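Section 3. Finishing and caring for the wooden work board

Read this section before the Vakico board is used for the first time. It covers the oil finish, drying and routine care. Assembly of the stand is in Section 2.

3.1 Before you start

You will need the Dremstead board oil (one can, 300 ml), two lint-free cloths, a sheet of 200 grit sandpaper and a pair of gloves. Work in a room with an open window. The room should be no warmer than 28 °C, or the oil will set on the surface before it soaks in.

CAUTION: Cloths soaked in oil can heat up and catch fire without a flame. Lay them flat outdoors to dry, or put them in a metal can filled with water and close the lid. Do not crumple them or leave them in a trash bin.

3.2 First coat

1. Wipe the board with a dry cloth.
2. Sand lightly in the direction of the grain. Do not use an electric sander.
3. Remove all dust, including along the edges.
4. Shake the can and pour a small amount of oil onto a clean cloth.
5. Rub the oil in along the grain. Do the top first, then the four edges, then the underside.
6. Wait 15 minutes and wipe off whatever is left on the surface.

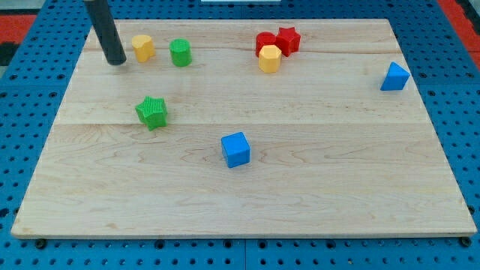 Pale woods take up less oil than dark ones, and the first coat may look patchy. Leave it alone until the second coat is on. Adding oil to the dull spots leaves them sticky for days.

3.3 Drying and second coat

1. Stand the board on its long edge so that air reaches both sides.
2. Leave it overnight.
3. Apply the second coat in the same way as the first. Sanding between coats is optional.
4. Allow 3 days before putting anything heavy or damp on the board.

NOTE: The smell fades as the oil cures. If it is still strong after a week, move the board somewhere drier.

3.4 Routine care

Wipe with a damp cloth and dry straight away. Do not soak the board or lean it against a radiator. Oil it again when water no longer beads on the surface — twice a year is enough in most homes, and September is a good time, before the heating goes on.

Boards with the Yuen hard wax finish must not be oiled. See Section 4 for these.

Text revised by Wing-yan Tang, Graltent product support.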